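Friday, open day at the Resley shop - arm demo notes 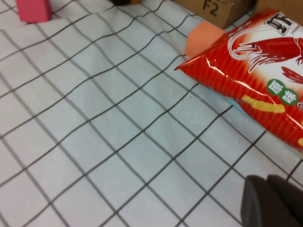
Amado Cabrera thinks we should have run the snack bag last, after everyone had seen the easy pickups. He said so twice while we were packing up, and again by the coats. His argument is that people judge the whole system by the first grasp they watch, and a shiny bag on a wrinkled cloth is a rough way to say hello. I see it the other way. The bag was the thing people walked across the room for! Foam blocks look like a test. The shrimp snacks look like somebody's lunch, and visitors wanted to know right away whether the arm could deal with it without crushing the contents.

Doors at 2, first visitors a few minutes before. We had the Flovlow planner on the main machine and the MacKinnon bench clamped down by the window. Calibration took 15 minutes, much better than the last time we moved everything.

Stuff that went well:

Foam blocks. No drama at all. A girl of 12 asked if she could pick the next one and then called the order for the whole group, so for a while she was basically running the demo. I loved this. Next open day we should plan for it and have a proper way for a visitor to choose the target.

The grid cloth. I was ready to iron it and I'm glad I ran out of time. The lines bend all over the place where the fabric bunches up, and that gave me an easy way to talk about why we don't trust the table to be flat. One man from Pemance stayed a good while on that subject and wants to compare notes on depth error over soft surfaces.

Stuff that went less well:

Glare. The plastic throws back bright spots and the grasp scores jump with every crinkle. We got the bag on the second approach most times, but once the fingers closed on nothing but air and the crowd went "ohhh" in a very kind way. I want to try coming in lower and pinching the edge seam - need to check we have the clearance for it with boxes standing nearby.

Talking and driving at once. I can't do both. Twice I answered a question and missed the prompt on the screen, so the arm just sat there waiting for me. Two people per session from now on.

Logs are saved under run 2918, wrist view and joint data together. The first part is me fiddling with the exposure, skip it.

To do before we open up again:
- longer cable for the stop button
- tape on the floor, people lean in
- diffuser on the lamp, then repeat the bag with the same cloth
- write back to Pemance
- ask Amado for his running order and try it his way once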